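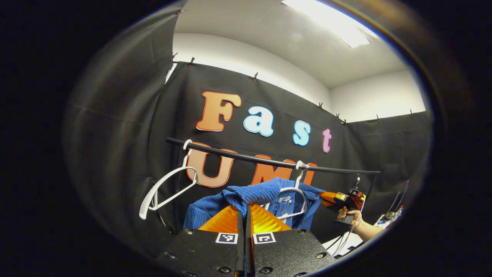 About Omodwood

Omodwood is a clothes care and closet company in Briggs. We sort, mend, wash, hang and store other people's clothes, and we sell the ones they've decided they can live without. If you came here looking for lumber, the name is our fault and we're sorry. We get a call about decking every spring and we've started keeping the number for a good yard by the phone.

How it started

Amarachi Garba opened Omodwood after a long spell managing the stockroom of a department store, where her job was to get sweaters from a box to a hanger to the floor, and then, in January, back into the box. She was good at it. She was so good at it that friends began asking her to come over and "just take a look" at their closets, an invitation that always meant the whole of a Saturday-sized afternoon and a sandwich.

The first paying customer had a spare bedroom that could be entered only sideways. Amarachi spent two days in there. She came out with 40 black T-shirts, a winter coat with the store tags still on, and a firm opinion on wire hangers that she has never softened. The customer kept four of the T-shirts, asked what she owed, and told her sister, who told everyone at her office.

For the first while the business was Amarachi, a station wagon and a folding rail. Then it was Amarachi, a station wagon, a folding rail and her dining room, and her family began to ask when they might see the table again. We moved into the building on Irkum Street that December. It used to sell aquariums. The floor slopes very slightly toward a drain, so anything on wheels has to be parked with care, and every rail we own has a brick behind it.

What we do

Closet visits

We come to your home and go through everything with you, one garment at a time, until each piece has somewhere to be. You do the deciding. We do the lifting, the hanging and the keeping of a straight face. You won't be asked whether a cardigan brings you happiness. You will be asked whether it buttons.

Most closets take a day. A few take longer, and those are usually the ones described to us over the phone as "not that bad." We bring our own rails, our own hangers and our own lunch. Please don't tidy before we arrive. We know people do it anyway, and that it all goes under the bed, and so that is where we start.

Mending and washing

We sew on buttons, close up moth holes, replace zippers and take the little balls off sweaters. We wash wool by hand. We'll also wash things whose care labels were cut out years ago, though we'll want to have a conversation about it first, and you may be asked to sign something.

We don't do wedding dresses, leather, or anything that has been in a hockey bag.

Storage

Winter clothes spend half the year in the way, so we'll keep them for you. Everything goes in clean, gets checked over, and comes back to you before the cold weather if you answer our emails. We have room for up to 600 garments in the back and we prefer to be a little under that, so that a person can still get down the middle with their arms out.

Stored clothes are labeled with your name and the date they came in. We used to label them by color and description, and then two households on the same block each sent us a "nice gray sweater," and there were some feelings.

The shop

At the front of the building we sell the clothes our customers didn't want back. They've all been washed, checked and mended where they needed it. Prices are on the tag. We've been told that people enjoy haggling. We don't, and we blush easily, so please let us off.

When something sells, half the money goes to the person who owned it. The other half goes to the rent, the soap and the bricks.

The hanger question

People ask us about hangers more than about anything else, and it seems fair to put our position where it can be found.

We use a lot of plastic ones. They're light, they wipe clean, and they don't leave rust on a collar. For tops with wide necks we like an arm with some grip to it, a groove or a bit of padding, so the shoulders stay up where they were put. Wooden hangers are lovely and we have a few for coats, but a whole closet of them weighs as much as a pony, and we've had to put one rail back on its wall already.

Wire hangers we return to the dry cleaner. We leave them in a neat bundle by the door. They must know it's us.

Should sweaters be hung at all? There are two camps in this building. Amarachi says that a heavy knit belongs on a shelf, folded, with its arms tucked behind it. The other camp says that a sweater on a shelf becomes the bottom sweater, and the bottom sweater is never worn again. Our house rule is a compromise that satisfies neither side: light ribbed knits may hang if they hold their shape, thick ones get folded, and if you can see the hanger making points in the shoulders, take it down.

A few other house rules, in case they're useful at home:

Hooks all face the same way. You can argue about which way, but pick one.

Empty hangers go to the left end of the rail. When they're mixed in among the clothes, you reach for a shirt and come back with a handful of plastic.

Put the hanger in from the bottom of a sweater, never down through the neck. Yes, it's slower. Necks have memories.

Leave enough space to slide a hand between two garments. If you need a shoulder to get in there, something has to go.

Take the tag off once you've decided to keep it. If you've owned it since the last mayor and the tag is still on, you may have decided already.

Fisto

Fisto is the name of our folding method, and it deserves a short explanation because customers see it on their invoices and worry.

It began as a measurement. A folded sweater should be as wide as one forearm and as tall as one fist, which lets it stand on a shelf next to its neighbors without leaning on them. Somebody wrote "fist-ish, OK?" on a box, in marker, in a hurry, and it was read by the next person as "Fisto." It has been Fisto ever since. "Fisto x 12" on your invoice means a dozen folded sweaters. It's not a dog and it's not a surcharge.

We teach Fisto in the shop on the first evening of each month. Bring a sweater. Bring an easy one. A gentleman came last winter with a poncho and none of us got home on time.

Who works here

Amarachi still does most of the closet visits and all of the wool. She has a good eye for a stain and can tell you what it was, a skill that makes her slightly alarming at dinner parties. She'd like it mentioned that she owns very few clothes. We'd like it mentioned that she owns eleven coats and doesn't believe coats count.

The rest of us split the mending table, the storeroom and the shop between us. We take turns at the steamer in winter, when it's the warmest spot in the building, and we draw straws for it in July. Most of the team came to us from stores, laundries or theater wardrobe departments. The theater people are the fastest at buttons and the loudest about it.

What we're like to deal with

We're careful, and a bit slow in the weeks when the whole town remembers it owns sweaters. We answer the phone if we can hear it over the steamer. We'll tell you the price before we start. If we find something in a pocket, it goes in an envelope with your name on it, and we don't read it. So far the envelopes have held cash, concert tickets, a great many grocery lists and a tooth.

If we damage a garment we'll say so and pay for it. It has happened. There was a lambswool vest that came out of a wash sized for a teddy bear, and the owner was extremely kind about it, and she has the vest framed in her hallway where we have to look at it on every visit.

We don't sell your clothes without asking. We don't throw anything away without asking either, and that includes socks. Anything too worn to sell or mend gets cut into cleaning rags, if you agree, and you can have the rags.

Things we're asked a lot

Do you judge people's closets?
A little, in the van, on the way home. Then we get home and look at our own.

Can I send you someone else's clothes?
Only if someone else knows about it. We've been party to one surprise closet clear-out and we won't be party to another.

Will you take children's clothes?
For storage and mending, yes. For the shop, only coats and knits. We tried the rest and the tiny pants took over.

Do you sell the hangers?
We do. They're in the bin by the register, sold singly or by the bundle. Please take some. We order too many every time.

Is there parking?
There's a small lot behind the building on the Irkum Street side. The space next to the wall is ours, for the van, and it's clearly marked, and you're going to park in it anyway. Come in and tell us and we'll work around you.

Visit or get in touch

The shop is open in the daytime all week except when we've locked ourselves in the storeroom for a stock check, in which case there's a note on the door. For closet visits, call or fill in the form on the Bookings page and tell us how many rails you have, how many doors, and whether the doors still close. For storage, please wash nothing and iron nothing. Bring it in as it is, in any kind of bag, and take a ticket.

Page last updated 21/02/2023

Home
About
Closet Visits
Mending and Washing
Storage
Bookings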